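How to Sort a Fabric Stash You Have Been Avoiding

By Rochelle Abernathy

My fabric lives in a cupboard that was built for coats. The coats moved out years ago and have never been asked how they feel about it. Every August I promise myself I will go through the whole lot, and every August I open the door, push back whatever leans out, and close it again with my hip.

This time I went through with it. What follows is the method, such as it is. It works for a cupboard, a chest, or the space under a guest bed where you have been telling guests there is nothing.

What you need

A clear bed or a big table
Safety pins and scrap paper
A tape measure, preferably one whose first inch is still attached
A pencil
A bag for things that are leaving
2 hours, plus the evening you will lose to a piece you forgot you owned

Step 1. Take everything out

Everything. If you leave the bottom layer in because it is "probably just lining," you are keeping a cupboard of mysteries with a tidy top. My bottom layer had a curtain panel from Broment, bought for a window in an apartment I left before I hemmed it. I measured it against every window in my present house and it fits none of them, with real consistency.

Shake each piece as it comes out. Pins fall out of old projects. Put shoes on for this.

Step 2. Pile by weight, then think about color

Color is the fun way to sort, and it looks lovely for as long as you don't sew anything. The trouble comes when you want something for a cushion and have to dig through chiffon to find it because they are both green. Make your piles by what the fabric can do: heavy for upholstery and bags, medium for covers and aprons, light for clothes and linings. Sort by color inside each pile if you must. I must.

Anything you can't place goes at the end of the bed. Don't stop to argue with it.

Step 3. Check the texture with your fingers

Solid-colored fabrics cause most of the muddle. Cream is the worst. I own a great deal of cream, all of it bought on the theory that cream goes with everything, and from across a room it could be one enormous bedspread. Up close it is no such thing. One piece has diamonds, the next has little wavy ridges, and they will not pass for each other on the front of a cushion, whatever you tell yourself at midnight.

Pick up a pinch from the middle and let the cloth gather around it. You'll find out how it folds, whether the raised pattern softens where it bunches, and whether you would enjoy pushing a needle through it. Then lay it against its neighbors. Blue-gray next to cream is a pleasure. A narrow bit of yellow wakes the pair of them up.

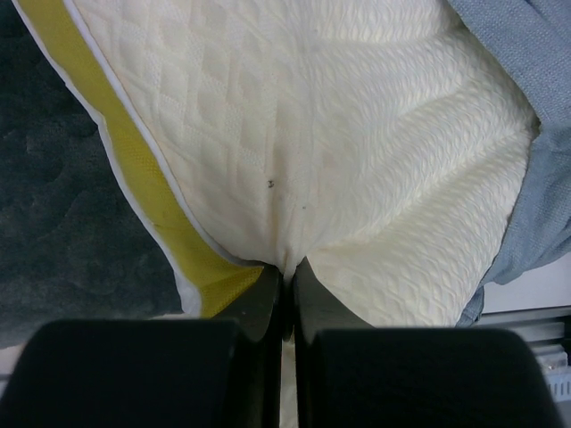 Step 4. Measure and label

Write the length and width on a scrap of paper, along with the fiber if you know it, and pin it to a corner. If you don't know the fiber, write a question mark. My friend Annick Ferrand writes down what she paid as well, which strikes me as looking for trouble.

Don't label by project. "Fabric for Gwion's chair" was a perfectly clear note when I wrote it. Gwion Meredith has since sold the chair.

Step 5. Let some of it go

Be firm with anything faded along the fold, anything that smells of the previous decade, and anything you have moved house with and never cut. Scraps smaller than your hand go in the bag unless you quilt. If you have been meaning to take up quilting, they go in the bag.

I allowed myself 2 exceptions and will not be discussing the curtain panel.

Step 6. Fold it back in

Fold every piece to the width of your shelf, with the fold facing out and the label on top. Heavy pile at the bottom, light pile at the top. Stand small cuts upright in a box, like files, so that you can flip through them without a landslide. Leave a gap on one shelf. You will fill it, and it is nicer to have planned for that.

If a piece creases badly, roll it around a cardboard tube. Fabric stores will often hand these over if you ask before they flatten them.

How long it lasts

Mine has held since the 4th April, apart from one shelf, where I was looking for a zipper. The zipper was in the kitchen drawer with the batteries.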